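Laing County Courts Desk
Progress report to the Narex Fund, second half of the grant year

Where we are

The desk has now covered Laing County's criminal courts for 2 full grant periods, and the county has nearly stopped asking when we plan to leave. We attended every felony arraignment session held in Pavetmont from March through August, with the exception of one Monday when the session was moved to a different floor and the sign announcing the move was posted on the new floor.

Records

We filed 60 public records requests in this period, most of them for charging documents, jail booking logs and dispatch recordings. The sheriff's office now answers in days. The city police answer in weeks, usually with a letter saying that they will answer. Two requests came back complete but for the wrong case. We returned them and learned a fair amount about a stolen pontoon boat along the way.

The case tracker, which runs on Niltier, passed 3000 entries in July. Each entry follows a case from arrest to outcome. The part we promised you in the proposal, a public page where readers can see whether charges were dropped, is live. Traffic is modest. The people who write to us about it are mostly people whose charges were dropped, and they are very thorough readers.

Coverage

The assault trial in June took up more of the desk than we had budgeted for. It ran eleven court days against a scheduled five, and we staffed all of them. We named the defendant only after charges were filed and did not run the booking photo, in line with the policy we sent you last winter. Three other outlets ran it. We lost the morning's traffic and received a short note of thanks from a relative of one of the victims, which we are counting as a result even though your reporting form has no box for it.

We corrected four stories. Three were spellings. The fourth gave the wrong maximum sentence for burglary in the second degree, and stayed wrong for most of an afternoon while everyone at the desk assumed someone else had changed it. Corrections now go to one editor, who has a checklist and a mild grudge.

What has gone less well

The plain-language guide to bail is late. We said June. The draft came back from legal review with 100 comments, a good many of them about the word "usually." A shorter version is with the designer and should be online by October.

We also planned monthly evening sessions at the Pavetmont library for readers with questions about the courts. We held four. The first drew a full room and the second drew a man who wanted to discuss a parking ticket from the previous decade. Attendance picked up once we moved the start to 6:30 p.m. and put the word "jury" in the title.

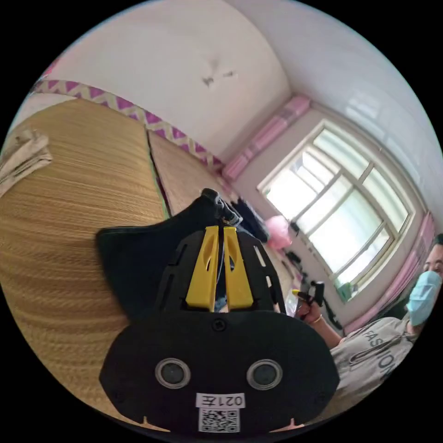 Gripper with yellow fingers, seen from behind and slightly above.

Money

Spending is on track overall. Travel is under budget, as the courthouse is four blocks away. Copying fees are well over, and we ask to move the unspent travel money to cover them. The clerk's office still charges by the page and still prints single-sided.

Next period

Hiring for the part-time data reporter closes in September. We will extend the tracker to the municipal court, finish the bail guide and publish a review of how long felony cases wait for trial. The court has asked to see that one before it runs. We have offered to send it a link when it does.

Submitted by the Laing County Courts Desk, Pavetmont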